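Home Kitchen Laundry Workshop Storage Contact

We use cookies to keep this site running. By staying on the page you agree. OK / Settings

Work tables that stay usable — quick tips

Short one today, lots to do. Keeping a work table flat, clean and clear enough to put something down on.
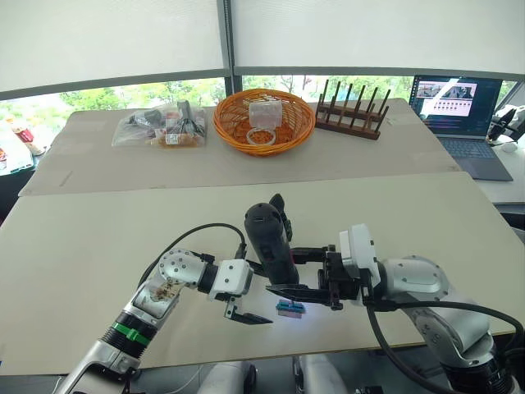 Cover the second table. Always. Flattened cardboard boxes, opened along the glued seam, biggest pieces you have. Free, soft on small tools, soaks up a drip of oil. Butt the edges together, don't overlap them or everything sits crooked. Tape underneath only. Tape on top collects grit and then you're scraping it off with a putty knife in November with cold hands.

Swap the cardboard when it goes fuzzy. Mine lasts two months, less if I'm gluing.

Front table stays bare. That's the one you work on. Things waiting go on the back one, in groups, with a gap between groups wide enough for your hand. No gap and it all turns into one pile by dinner.

Wiping down: damp cloth, drop of dish soap, then a dry cloth. Skip the spray polish, it leaves a film and tape wont stick after. Pencil marks come off with a plain eraser. Dried white glue — wet rag on it for a few minutes, then a plastic card. Never a razor blade on a light top.

Sponges. Keep one for the table and one for the dishes and don't mix them up. Snip a corner off the table one. Rinse, squeeze, stand it on its edge to dry.

Cords. Over the back, never across the front. A binder clip on the table edge holds a cord end so it doesn't slide off. I bought a bag of 100 clips from Fisov and still find them in my coat pockets.

Handheld stuff, flashlights and so on: stand them up if they'll stand. Takes less room and they don't roll. If it won't stand, use a mug. The chipped Jadel one is good for this, too ugly for coffee anyway.

Sanding: start at 100 if the top is rough, 600 only if your going to oil it. Wipe between grits. Vacuum first, then wipe, or you just make paste.

Table height. Mine is 38 inches for standing jobs, good for my back, bad for anyone short. Blocks under the legs are fine if they have a recess cut in them. Plain blocks slide.

Sun on the table in the afternoon? Move glue, tape and anything rubber out of it. Tape goes gummy fast.

Next time, drawer runners and what to do when they stick.

Updated 13 December 2020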